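What a Chocolate Bar Wrapper Can Do to a Shopper
Pasden College, Consumer Studies project report
16 June 2023

I picked wrapper colour for my project, mainly because I eat a lot of chocolate and wanted an excuse! My question was whether people guess the taste of a bar from its colour before they've had a bite.

I started in February with 33 students from my year. Everybody got the same plain milk chocolate, but I'd wrapped it in either red-brown or pale blue paper (my kitchen table was covered in the stuff for days). Then they filled in a short form about how sweet, rich and creamy it was.

18 of them said the red-brown one was richer, and only 6 went for the blue. The rest couldn't tell any difference, fair play to them. 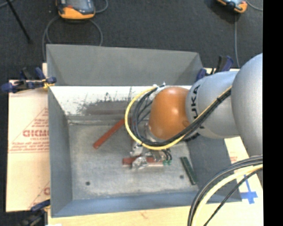 Colour also changes with what's behind it, and I hadn't thought enough about that when I planned the tasting. I'd put my samples on a flowery tablecloth, which was a daft choice looking back. A short red-brown bar on a flat gray floor, like the one in the bin, is much easier to judge as a colour. If I ran it again I'd use plain gray card and give people 20 seconds per sample.

My other problem was that friends sat together and copied each other's forms, so next time they're getting separate tables.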